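Writing a Site Rule Sheet for Drawer Work in Bathrooms

Applies to mobile manipulators working at vanity height. Read it with the Tesemstead base procedure, which covers power and emergency stops.

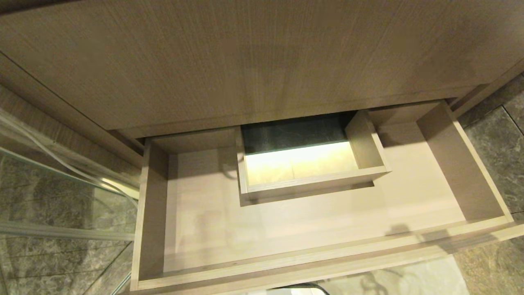

Haruna Sekiguchi

A rule sheet is one page, kept with the robot, and every operator signs it before the first run at a site. Write it at the site. Sheets drafted from floor plans leave out loose cables and glass.

Step 1. Mark the keep-out zones

Glass comes first. Where a shower panel stands beside the cabinet, set a keep-out margin of 80 mm on the glass side and apply it to the elbow as well as the gripper. Hanging cables get the same margin. A thin white cable against a pale wall is easily lost in depth data, so enter its path by hand and check it again whenever the base has moved. List any control panel on a drawer front as a no-contact surface. 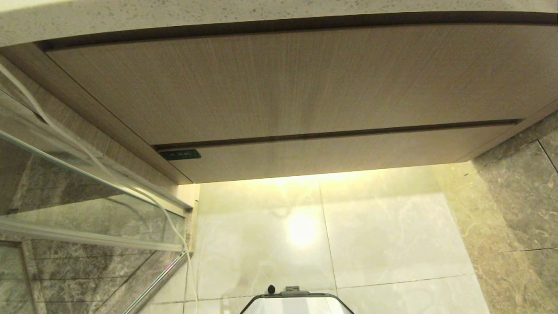 Step 2. Set speed and force limits

Limit the tool to 225 mm/s within reach of the cabinet. Set the pull force for each drawer separately and write down the value at which the arm must stop and release. The base stays parked while a drawer is open. If it has to move, close the drawer first.

Step 3. Define the contents rule

State what may be in the drawer at the start of a run and what the arm may place there. Corded appliances need their own line: unplugged, cord gathered, nothing over the drawer wall.
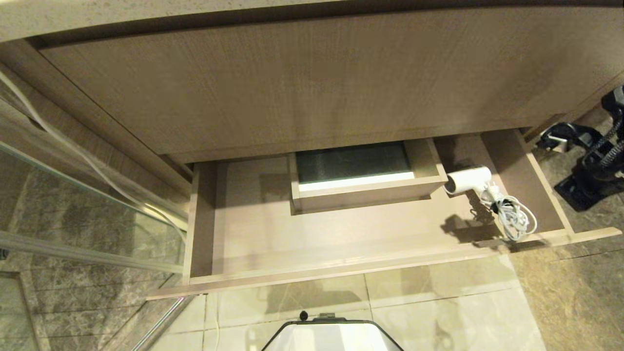
Closing is where most sheets are too thin. Darkach asks for a clearance check before every close, and I recommend copying that rule. The operator confirms that the gripper is outside the drawer's travel and that no cord lies across an edge. With a hair dryer stored as it is here, the coils reaching toward the front right corner are the part to check, along with the gap between the right wall and the gripper. Record the check by initials.

Step 4. Review

Review the sheet every 14 days, and after any change of gripper or cabinet hardware. Keep withdrawn sheets with the run log.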